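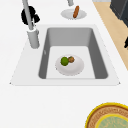 Carla Atallah asked in her last email whether we were ever going to get people off the boat and under the water, or whether the whole grant was going on paperwork. Fair question, Carla! The answer is that they're in, they're wet, and they're having a great time, and the paperwork is still going on too.

So, this is my report on the second half of the Ravenwood snorkel trail. Sorry it's long. I write the way I talk.

## The trail

When I wrote in April we had the route roped out on a map and nothing in the water. Now all the marker buoys are down, from the Prullbridge slipway out past the kelp and back along the rocks. Aksel Oddsson did the moorings with me over a stretch of really ugly weather (sideways rain, the works), and we lost two of them in the first big swell. Both washed up on the beach with the chain still on. We've gone up a size on the shackles and they have stayed put so far.

The underwater signs were the part I was most worried about. The first batch grew a coat of green fuzz in under a month and you couldn't read a word. Aksel now goes down with a scrubbing brush before the first group, and we moved the three worst ones into the shade of the ledge. It's better. I still wouldn't call it solved, and I'd like to try a different plastic next season if there's money left in that line.

## Who came

We had 1,000 guided swims as the target for the year. By the end of September we were at 3,736 — I had Benedito Xavier add it up again, and he got the same number. Please don't read that as 3,736 different people. Plenty of locals came back again and again, and a few of the swim club kids must have been out with us a dozen times.

We also ran the free beginner mornings that you paid for, and 106 people finished the full course. Quite a few had never put their face in the ocean before. One woman spent her whole first session standing in waist-deep water holding my arm, and by August she was pointing out wrasse to her grandkids.

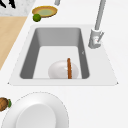

The early slot filled up first every time, which surprised me, as it starts at 6:30 and the water is freezing. I think word got around about the visibility. Before the wind picks up you can see right down to the sand, and the seals are still curious enough to come over for a look. The afternoon slot was half empty in June, so we dropped it and put those hours into the beginner mornings.

## Money and gear

The wetsuits from Hamero came in under budget, but the kids' sizes run small and we had to swap a bunch of them. That ate up most of the savings. The Koivisto compressor is the other way around: more than we planned, no trouble at all. Lionel Rey has the receipts and will send them separately with the spreadsheet.

I do need to flag the van. It passed its inspection, barely, and the back doors are rusting where the wet gear sits. I'd like to move what's left of the printing money over to fix that before winter, if you're okay with it.

## Coming up

We pull the buoys in November and store them in Beryl Rowbotham's barn. Over the winter I want to train two more guides, so that Aksel can take a weekend off without us canceling swims. The mooring permit is up for renewal too, and I've already sent in the form.

If anybody from your office wants to come out before we pack up, just tell me your wetsuit size and I'll save you a spot on the early swim.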